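The Open Afternoon

A short story
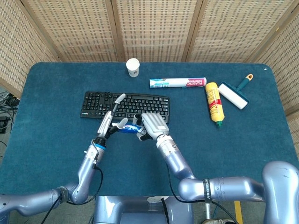 Both hands on the tube, Ziltside, June.

By the time my aunt and I reached Ziltside the car park was full and a boy in a tabard was sending people to the cattle market, so we walked the last half mile along the bypass with her handbag on my arm and her opinions in my ear. She had seen the notice in the library. Thorlacius Works, it said, Open Afternoon, See Ornus In Action, Light Refreshments. She had underlined Light Refreshments.

I should say that my aunt had worked at Thorlacius for most of her life, when it made hinges. She had been in packing. She had views on packing that I have heard at two weddings and a christening, and I think she had come in the hope of finding it done badly.

They gave us each a sticker at the door. Mine had the number 424 on it and hers had 423, and she peeled hers off and put it on the underside of the reception desk, where I expect it still is.

"Is there a raffle?" she said.

The girl on the desk said there wasn't a raffle, it was for fire safety.

"Then I shall know not to catch fire," said my aunt, and went through.

The old hinge shop had been painted white. There was a good deal of standing about in it. A man with a microphone clipped to his jumper was telling people that Ornus had been built in Ostance by a team who had given up their evenings, and he said this as if we might want to give them their evenings back. He told us the machine had practised the next task 1000 times. My aunt asked what the task was. He said it was handling everyday objects on a table.

"What, all of them?"

"One at a time," he said.

We were let up to the rope in batches. The table had a blue felt top, like something you'd lose money on, and round three sides of it they had put a folding screen of the woven sort my aunt used to have in her back bedroom to hide the ironing. I could feel her noticing it. There was a keyboard on the table, and a paper cup, and a box of food wrap, and a yellow bottle lying on its side, and a lint roller.

"Whose is the lint roller?" said my aunt.

The man said it was one of the objects.

"That felt wants it," she said, and two women behind us laughed, which was unfortunate, as she performs for an audience.

Ornus itself was mostly arms. It leaned in over its table the way people lean over a jigsaw, and it had got hold of a little blue and white tube by both ends, down in front of the keyboard, with the thumb of one hand and the fingertips of the other. One finger of its left hand stuck straight out over the keys. I have an uncle who holds a pint like that.

Then for a time it did nothing. You wouldn't believe how much nothing a crowd can watch. A baby was lifted up to see it. Somebody's phone went and he answered it in a whisper and said he couldn't talk, it was just about to do it.

"Do what?" said my aunt.

"Pass it across," said the man with the microphone. "From the one hand to the other. It's a handover."

"It's got it in both."

"That's the middle of the handover."

"I'd have thought the middle was the short part," said my aunt.

He explained to her about grip. He was quite good on grip. He said that you and I pick up a tube without a thought, but there are a great many decisions in it, and if you let go with the left before you're sure of the right then you've dropped it, and if you never let go with the left then you've got nowhere. He looked tired when he said that last bit. My aunt listened to the whole of it with her head on one side, and I got ready to apologise to him.

"We had a girl like that," she said. "On the brass butts. Couldn't let go of a thing until she'd felt it land. She was slow as a wet week, and the foreman wanted her out."

"And was she out?" said the man.

"She was not. She never had a box come back. They put her on the export orders."

He wrote this down on his hand. I saw him do it.

The left thumb came away at 4. I know because the works clock is the one thing they hadn't painted, and it still does its clunk on the hour, and half the crowd thought the clunk was the robot and stepped back. The right hand had the tube by itself. It held it up a little way, not showing off, and there was some clapping of the kind you get at a school swimming gala. The man with the microphone said "There we are" and forgot to say anything else.

My aunt did not clap. She leaned over the rope as far as her hip would let her.

"Now where does it go?" she said.

"Sorry?"

"It's picked it up, it's passed it over. Where's it putting it?"

He looked at the table, and so did we all. It went quite quiet in the hinge shop.

"Back down," he said.

"Where it was?"

"More or less where it was, yes."

I have seen my aunt finish off a vicar with less than that. I had the bag on my arm already and was turning us towards the door. But she only nodded, and watched the arm go down, and when the tube was on the felt and the fingers had opened she gave the rope a pat.

"That's training, that is," she told the two women. "They had me a month folding empty boxes. You'd fold them and he'd flatten them and you'd fold them again. I cried in the lavatories."

They asked her if it had got better. She said it had got to be boxes with hinges in.

The light refreshments were in what used to be the stores. There was squash, and there were biscuits on a plate, 4 to a family according to the card, and a young man was handing them out with tongs. He dropped the second one. My aunt looked at it on the floor, and then back over her shoulder through the doorway at the crowd round the rope, where the next batch was being let up and the arms were starting forward again over the felt.

"Take your time, love," she said to him. "Feel it land."

She had three in the end, and put the other in her bag for the bus.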